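Review: the Zusedar hand-held gripper kit, after three months of daily use

I'd been putting off buying a proper hand-held gripper for ages. We're a tiny outfit (me, Bergþóra Vigfúsdóttir on the software side, and whoever we can bribe with lunch) and for the first year we gathered all our examples by driving the real arm from a desk with a pair of joysticks. It works, sort of. It's also painfully slow, and after an hour of it you start making movements no sane person would make. So when the Zusedar kit came up second-hand from a lab that was moving buildings, I jumped at it, and I am so glad I did!

For anyone who hasn't met one: you hold the thing by a grip, squeeze a trigger, and two fingers close at the other end. A wide-angle camera sits above them and records what the robot would see. You do the job with your own arm, at your own speed, in any room you like, and the recordings go off to train the model. The arm itself can stay switched off in the corner.

My first proper session was in January, at Bergþóra's kitchen table, picking up clothes pegs and dropping them in a bowl. I got 40 usable examples before my tea went cold. On the joysticks that would have been most of a morning. I rang her from her own kitchen to tell her (she was at work) and she thought something had caught fire.

The grip is the best part of the design. It's nicely balanced, the trigger has a long, even pull, and you can feel when the fingers have met something, which matters more than I'd expected. I've used the Hukidmont one, and that has a trigger more like a light switch: open or shut, nothing in between. With the Zusedar you can pinch gently, change your mind, ease off, try again. All those little corrections end up in the recordings, and they're gold. A model that has only ever seen perfect grabs has no idea what to do when something slips.
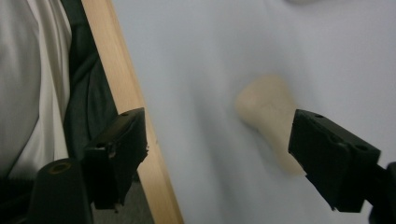

Speed is the thing you have to learn. I moved far too quickly at first, just as I would with my bare hand, and when we sat down to go through the first big batch of 113 recordings, we threw out 24 of them for blur alone. You'd be watching something perfectly sensible and then the one moment you cared about was a smear. Slow down as you come in to the object, pause for a beat, then close. Yesenia Robles, who has gathered far more of this stuff than I have, told me to pretend I was passing someone a full cup. I still mutter it to myself. Our next batch was so much better.

Brighter lamps help too. The camera has a setting that shortens the exposure, hidden three menus down under a name I can never remember, and the pictures come out a bit grainy with it on, but I'll take grain over mush any day.

The fingers deserve a mention. They're black plastic, simple to swap (two screws each, and you can do it with a cheap driver), and the drawings are free to download, so we've printed our own spares. Do match them to whatever is on your real arm. We ran a fortnight with fingers slightly longer than the arm's and the model kept stopping short of things, hovering there looking shy. Bergþóra spotted the cause. I had been blaming the software, naturally.

Grumbles? A few. The battery lid is fiddly and I've lost one already. The cable comes out on the right, so left-handed people get it draped over the wrist. Plain walls and big blank sheets can upset the tracking, as it needs some clutter in view to work out where it is; I now prop a few busy-looking box lids round the edge of the work area and it behaves. And it's heavier than it looks. My forearm was properly sore after the first week, so take turns if you've got someone to take turns with.

The software that comes with it is plain but good. You see each recording as a strip of small pictures, you trim the ends, you mark it keep or bin, and on you go. I'd love a button for tagging mistakes by type (dropped it, missed it, grabbed two) and I've written to ask. They replied the same afternoon, which was lovely, though they didn't promise anything.

Would I buy it again? In a heartbeat, and new this time. If your work is mostly very small parts I'd look at the Clandmont first, as its fingers come to a finer point and it's lighter in the hand. For pegs, cups, blocks, socks and general household bits, the Zusedar has been a joy. We're starting on drawers and cupboard doors next, and I've already ordered the long grip.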